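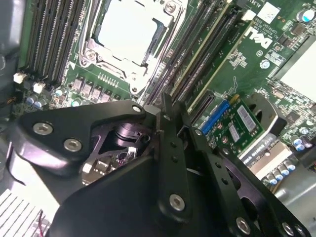

Jennylyn Magbanua wants to know why we're still fixing desktops when laptops keep getting cheaper. Fair question, came up at the June meeting too. Short answer, we have 110 of them across the Cismont and Fajardo offices and most do nothing heavier than email and invoices. Replacing the lot would eat next year's budget and then some.

So the plan as of 22 July 2024 — keep 70, retire 22, decide on the rest once Witold Bielecka has the warranty list. Still waiting on two vendors for that. Don't ask him yet please.

If your machine is on the retire list you've had an email. Check spam. Seriously, check it.
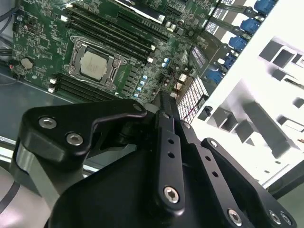
Before you hand anything in

Move your files to the shared drive. Not the desktop folder, that one does NOT sync, we've lost things that way. Sign out of the browser. Take your own stuff, mice and headsets included. Write your extension on the tag and tape it to the top.

Drives get wiped at Rodencombe before anything leaves the building. Wiping is slow and the queue is long, so no same-day retrievals. Anyone who needs a file back after drop off has 5 working days to shout, then its gone.
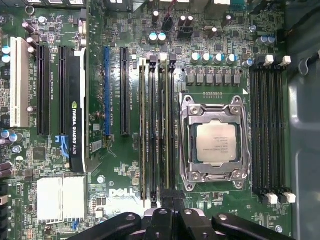 Same goes for the Tallow database on the old accounts machines — export first, and open the export to make sure it isn't blank. Staff sale for the retired ones comes later, prices not set. No reserving. Monitors are a seperate list, more on that next issue.

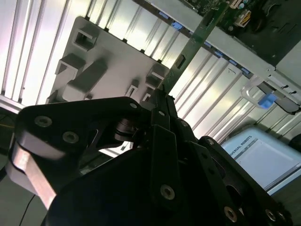

Jhun Buenaventura asks if home printers can go in with the drop-off. No, sorry. Office equipment only this round. Toner yes, if it's ours and unopened. Leave it with Mi-kyung Son at the Fajardo front desk, mornings are best.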